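From: Olldale Growers list
Date: July 5, 2019
Subject: Re: [olldale-growers] Prickly cucumbers, do I peel or what

On the Olldale list, a member of the Baluyot plots wrote:

> Hello all. First year with cucumbers. I sowed in April on the windowsill as told, lost most of them to slugs as not told, and now have two plants producing things with spines on. I was expecting the smooth sort you get in a plastic sleeve. Are they meant to feel like a hairbrush? Do I peel them? Also one has a yellow stripe down it and my neighbour says that means it has gone over and should be composted. I would like a second opinion before I compost a thing I have been watering for months.
>
> Also, does anyone want a water butt, 147 litres, lid missing.

Don't compost it. Your neighbour is thinking of a cucumber that has gone yellow all over, fat in the middle, with seeds like melon pips. Those are for the heap, or for the sort of person who makes chutney out of spite. A paler stripe down one side is common on ridge types and I have eaten plenty of them without incident.

The spines are normal. Most outdoor cucumbers have them, and the ones in plastic sleeves have had theirs bred out so that nobody's feelings are hurt at the checkout. Put on a rough glove, or take a damp tea towel, and rub from the stalk end to the tip under the tap. The white points come off and the bumps stay. The bumps are only skin. I don't peel mine unless the skin is bitter, and you find that out by cutting a slice off the stalk end and eating it, standing over the sink, looking brave.

On picking: go by length and not by hope. The packet for mine (Jisumia, bought from the swap table in an envelope with half the instructions torn off) says 30 cm, and I cut them well before that. Leave one to get enormous and the plant decides its work is done. Cut with a knife. If you twist, you will be holding a cucumber and most of a vine, and I speak as a man who has done it in two consecutive summers.

Water in the morning, at the base. Mine are planted 60 cm apart, which looked foolishly generous in spring and now looks like a hedge.

If yours has bumps and a stripe like this one, have it for lunch.
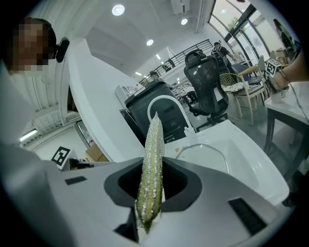

Rows of bumps, small white spines, a yellowish stripe down the length. Quite normal.

For keeping: mine last a few days in the fridge door wrapped in kitchen paper, longer if nobody at home notices them. If you end up with a glut, and with two plants you will, slice them, salt them for 36 minutes (my kitchen timer sticks, so that is the official figure now), squeeze them out and cover with vinegar, a little sugar and dill.

I'll have the water butt if it's still going. I have a lid with no butt, left from the Sodument Lane clearance, and it has been waiting for this moment.

--
To leave this list, send a blank message with "unsubscribe" as the subject.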